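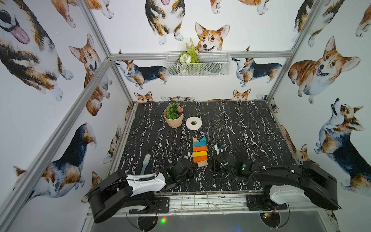 Urszula Kubiak would like the wooden blocks to stay out all year, and she told the Mitetholm town library so at its open meeting on Sunday. Her two boys ask for them before they ask for a book, she said, and putting them back in storage in January would be a mistake.

The library has not made up its mind. The block table opened to the public in the spring as a trial, in the old periodicals corner on the ground floor, and the money for it runs out at the end of the year. Keeping it going would cost $2323, most of it for shelving and for a second set of blocks.

Branch manager Huguette Leblanc said 249 families had signed in at the table over the summer. The sign-in sheet was dropped in September, so there is no figure for the fall.

"We know it gets used," Leblanc said. "What we have to settle is the floor space. The magazine readers want their chairs back, and they have a point."

The sets are plain blocks in natural wood and in colors such as teal, orange and yellow. Rectangles make up most of each box, with triangles for roofs and points. A straight column of rectangles with a pair of triangles at the top is a common choice among the older children, according to staff. Younger ones mostly build low and wide.

Noise was the main complaint at the meeting. Several people who use the reading room said falling blocks can be heard through the door, and one man asked for a rug or a cloth on the table. Leblanc said felt pads had been tried and that the blocks would not stand up straight on them. A rug under the table is on order.

There was also some discussion of lost pieces. The library started with seven boxes and now has six complete ones. Parents were asked to check coat pockets and stroller baskets. Stray blocks can be left in the book drop at any hour, in an envelope if possible.

The branch in Imcombe, which shares a budget with Mitetholm, has asked to borrow two boxes if the table closes. Kubiak said she would drive there if she had to but did not think many others would.

A decision is expected before the end of November. Written comments can be handed in at the front desk or mailed to the library office on Ghoneim Street. Until then the table keeps its present hours, 10 a.m. to 4 p.m. Tuesday through Saturday. Children under six must have an adult with them. The corner will be closed on the morning the rug is laid, and a notice will go up on the front door the day before.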